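Keeping the long room warm: notes on baseboard sizing

The heating season in Carumdale runs from October to April, and I spent most of the last one with a data logger and a spreadsheet. The question was simple: how much baseboard does a long, single-zone living room need, and why did my first estimate come out wrong? The layout I have in mind throughout is one long room with a large window on one side wall and a doorway at the far end.
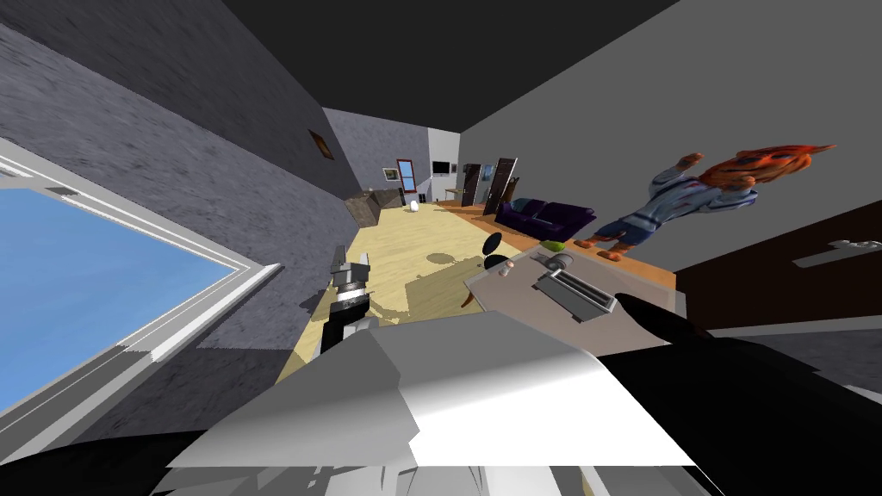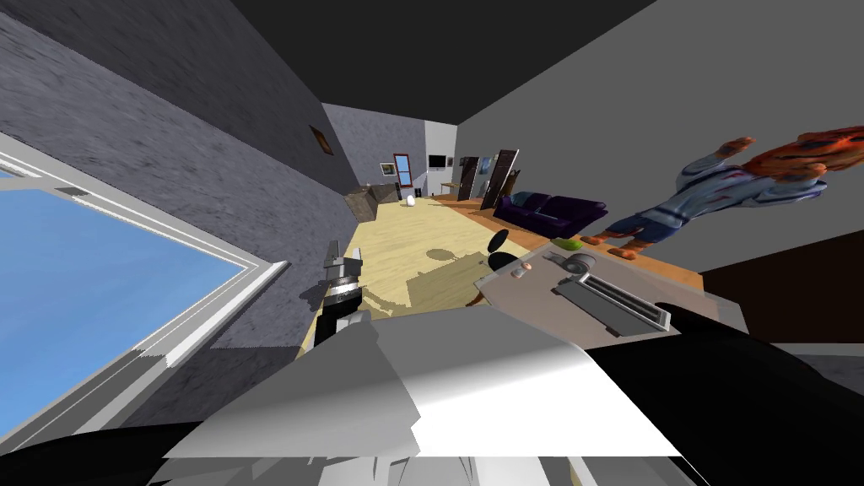
My first estimate used floor area only. The rule of thumb printed in the Prindel installation guide multiplies square footage by a single factor chosen from a climate table. It is quick, and for a square bedroom with one small window it lands close enough. A long room has more exterior wall per square foot of floor, and the rule has no term for that.

The second estimate was a proper heat loss calculation. For each surface you need the area, the R-value and the design temperature difference. Divide area by R-value, multiply by the difference, and add up the results. Then add infiltration, where most of the guessing happens. I used 0.5 air changes per hour, then ran it again at 0.8 to see how much it mattered. It mattered more than the wall insulation did.

Glass was the next surprise. I had entered the window at the center-of-glass value from the label. The whole-unit value, with frame and edge losses included, is worse, and that is the one to use. Correcting this raised the total by 5 percent.

The numbers I ended up with were 3,000 watts of installed capacity on a 240 volt circuit, split into two runs. Each run has its own Larkusix line-voltage thermostat. A single thermostat at one end of a long room will satisfy that end and leave the other cold, and no amount of extra wattage fixes a badly placed sensor.

Placement notes, in no special order. Keep the thermostat off exterior walls and out of direct sun. Put the longer run under the glass to counter the downdraft. Leave the clearance the manufacturer asks for below curtains, even if it means hemming them. Check the breaker and wire gauge against the continuous load, which is the nameplate current times 1.25.

For logging I used a Ticona two-channel unit set to five-minute intervals, one probe near each end at chest height. Over 21 nights the difference between the probes averaged 1.1 degrees Fahrenheit with both runs active. With one run switched off it was 4.6. The electric meter showed 1,203 kilowatt-hours for the whole house in January. I can't separate the room from that figure without a submeter, and I haven't bought one yet.

The spreadsheet still treats the ceiling as a single surface with one R-value. The attic hatch needs its own row, and I'll add it once I've measured the foam on the back of it.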